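The **Lornton Handling Rules** are a set of good-practice rules for robots that remove and fit parts on computer main boards. They cover processors, memory modules, coin cells and plug-in cards. The rules grew out of work at the Pimham repair depot and are used mainly by refurbishers of servers and desktop machines. They have no legal force, though some buyers name them in contracts.

## Scope

The current text has 70 clauses in 2 parts. Part A deals with the work cell: grounding, lighting, emergency stops and the fixing of the chassis. Part B deals with the part in the grip. Laptops and soldered components are left out. An early draft ran to 679 numbered points, many of them repeated from supplier manuals, and was cut down before release.

## Processor handling

Part B gives most of its space to processors. The load plate must be fully raised before the gripper comes near the socket, and the chip must be held level by its edges. Travel over exposed contacts is kept as short as the cell allows — the arm should approach from the side nearest the tray. Old thermal compound may stay on the heat spreader during removal, but must be cleaned off before the chip is fitted again.
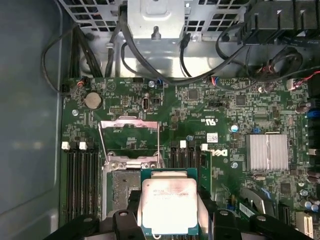

*This page was last changed on 2025-03-10.*

A wrist camera is recommended but not required. Where one is used, the socket and the chip should both be in view during the final approach, and the operator must be able to stop the arm from the same screen.

## Adoption and criticism

Alley, a parts reseller, adopted the rules first and logged more than 1,658 processor swaps under them. Kakakhel, which builds grippers, follows Part A only. It has argued that the limits on finger width in Part B favor older tools. A revised clause on finger width was put out for comment in February and has not yet been adopted.

## See also

- Electrostatic discharge
- End effector
- Land grid array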